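May, notebook, textile bench. Dye lot Nunus 2515, black.

Started 9:40. Rinse water from the Nunus black is still coming out the color of weak tea after 20 minutes, which the Melnychuk data sheet describes as "clear." I would like to see what they drink.

Swatch 1793 (cotton drill): took the dye evenly, dried one shade lighter than the card. Swatch 3538 (the poly blend from Nasirden): came out brown. A nice brown. The order says black.

Tried the blend again with Ameck fixer at double strength. Still brown, now with a smell. Window open, door open, complaint received from across the hall.

Rub test, dry: both fine. Rub test, damp: cotton left a gray smudge on the white cloth, blend left nothing, presumably out of spite. My cuffs are also gray and were not part of the test.

Folds are where black gives itself away, so flat swatches only tell us so much. Next round gets judged on something bunched up.
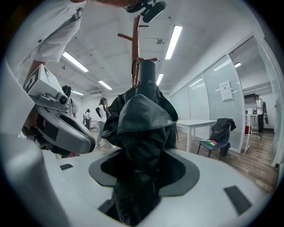 Black fabric, bunched. Probably a jacket.

To do: order more fixer. Ask Nasirden what is in the blend, and get the answer in writing this time. Relabel the brown jar, which says black. Scrub sink before 4:00.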